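Ferville Community Help > Police, courts and records

Can police hold my brother's work permit after he's been released without charge?

Juwita Wijaya
1st October

Hello everyone, and thank you in advance for reading all of this, I know I go on a bit. My younger brother was stopped by police back in August on his way home from a late shift at Horgan. They thought he was somebody else with a similar name who had missed a court date. He was taken to the station, held for 19 hours, and then let go with a handshake and (to be fair to the officer) quite a decent apology. No charge, no bail conditions, nothing to sign that he remembers apart from a sheet for his belongings.

The trouble is that his wallet and phone came back to him but his work permit didn't. It was in a plastic sleeve in his jacket. He has been back to the front counter 2 times and was told first that it had been "sent for checking" and then that there was no record of it at all. His employer has been lovely about it so far, but they do need to see the original by the end of the year, and he is losing sleep. I've told him to come and stay with me for a bit. We sat up in the kitchen over cups of tea going through his papers and we still couldn't find a copy of that property sheet.

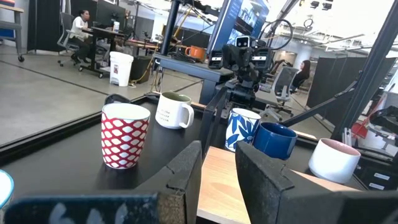 Mugs on the table, red one at the front.

So what I'd like to know is: are they allowed to keep it, who do we write to, and should he be paying for a replacement in the meantime? I would also like to know whether asking will cause him any bother. He is very worried about making a fuss, and I keep telling him that a polite letter isn't a fuss, but I'm his big sister and he's never listened to me in his life.

Thanks again, and sorry for the length!

Steva

Oh Juwita, what a rotten few weeks for the both of you. I worked on the enquiries desk of a legal clinic for 8 years (I'm not a lawyer, so please treat this as a neighbourly chat) and lost property after a release came up far more often than you'd think.

The first thing I'd do is write, today if you can manage it, to the records office at the station and ask for a copy of the custody record and the property sheet. Don't ask about the permit yet, just ask for the paperwork. He should give his full name, date of birth, the date he was held and the name of the officer if he remembers it. The sheet ought to list each thing they took off him, and whether it was handed back. If the permit is on there and not signed out, you've got something solid to put in front of them. If it isn't on there at all, then it may have slipped out in the jacket or in the car, and it's worth asking them kindly to look in found property as well.

As to whether they can keep it, as a general matter police need a reason to hang on to somebody's documents, and once a person has been cleared of the thing he was stopped for it gets hard to see what the reason would be. They may have passed it to immigration to be verified, though. That happens, and sometimes the front counter honestly has no idea. Ask in writing whether it was passed to any other agency and on what date.

And please tell your brother from me that asking for your own belongings is an ordinary thing to do. I used to keep a biscuit tin on the desk for people who came in shaking about exactly this, and I can't remember one who was worse off for having sent the letter. I would still have him speak to someone qualified before he applies for a replacement, as the form will want to know how the original was lost and you want that answer to match what the police have written down. The clinic on the second floor of the Desedance building does free appointments, or it did when I was there. Take every scrap of paper you've got, even the envelopes!

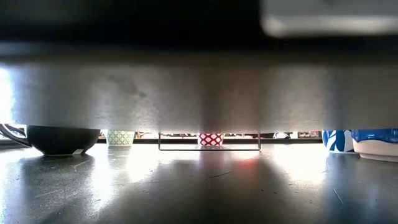 One more thing while I think of it. Keep a little notebook of who you spoke to and when, and get him to write down what he remembers of the night itself while it's fairly fresh. It doesn't have to be neat. If you do end up making a complaint later on there's usually a time limit, so ask at the clinic what it is and don't leave it until after the holidays.

hillside36

Same thing with my cousin's licence. Took ages, turned up in the wrong envelope. Ring them in the morning before they get busy and ask for the property officer, not the front counter.

Juwita Wijaya

Thank you both so much, I've just read all of this out to him over the phone. Letter is going in the post tomorrow and he's agreed to let me book the clinic. I'll pop back and let you know what they say about the sheet.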